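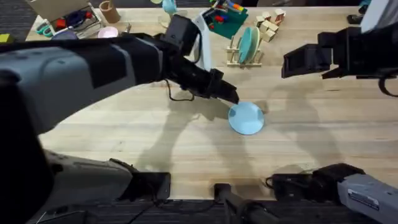
Questions I get about the craft table

I run the kids' make-and-play table at Goritz, and the same handful of questions lands in my inbox every August. So I've popped the answers in one spot!

What's on the table?
It changes a lot. There's usually a box of odds and ends, scissors, a cardboard tube or two, and some bowls and plates in soft colours for sorting bits into. And building pieces, always building pieces.

Do the blocks and the little building pieces get mixed together?
I try to keep them apart. The colourful ones go on the green mat and the wooden cubes get their own patch of table beside it, so the kids can see what's what.
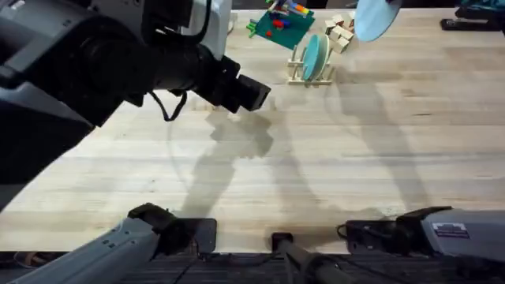
It doesn't last, of course. By 11 in the morning there are cubes in the bowls (Kamala's lot once put almost 100 of them through a cardboard tube, one at a time, and I wouldn't have stopped them for the world). I sort it all out again at pack-up.

Can I wipe a wooden tabletop with a wet cloth?
Damp, yes. Wet, please don't - water sits in the joins and the grain goes furry. I use a wrung-out cloth with a drop of dish soap, then dry it with an old tea towel.

What about scuffs and marker?
I leave most scuffs alone. For marker I rub lightly along the grain with fine sandpaper and dab on a bit of Broment oil after. Pavithra Bangera swears by toothpaste, but I've never had any luck with it.

Can I donate stuff?
Yes please! Clean tubes, sturdy boxes, plastic bowls and plates your kids have outgrown. No glass, and no puzzles with bits missing, we've got a cupboard full of those. Drop them with Malte at the front desk any time before 4 pm.

Do I need to book?
Only if you're bringing a group. Otherwise just turn up and find a spot.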